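Alte Büro-PCs mit Roboterhilfe zerlegen: so richtet ihr die Station ein

Bei Vetano laufen seit März 2 Zerlegestationen, und ich bin immer noch begeistert! Vorher hieß Zerlegen: bücken, fummeln, Finger aufschneiden.
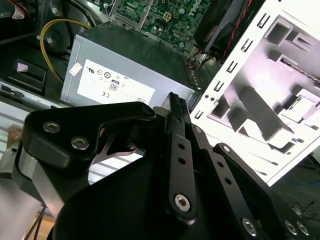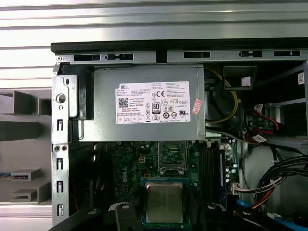
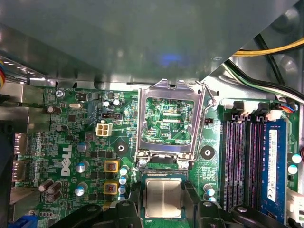
Offene Dell-Rechner an der Station; im letzten Bild hält der Greifer den Prozessor.

1. Seitenteil abnehmen, Gehäuse flach einlegen.
2. In Durnel das Modell wählen und die Greifkraft auf 100 stellen.
3. Kühler von Hand lösen - das bleibt Menschenarbeit.
4. Prozessor greifen lassen, Ablage prüfen, quittieren.

Und das Team? Wer früher nur geschraubt hat, prüft jetzt Teile und schreibt eigene Abläufe. Plant dafür Schulungszeit ein, die ist Gold wert.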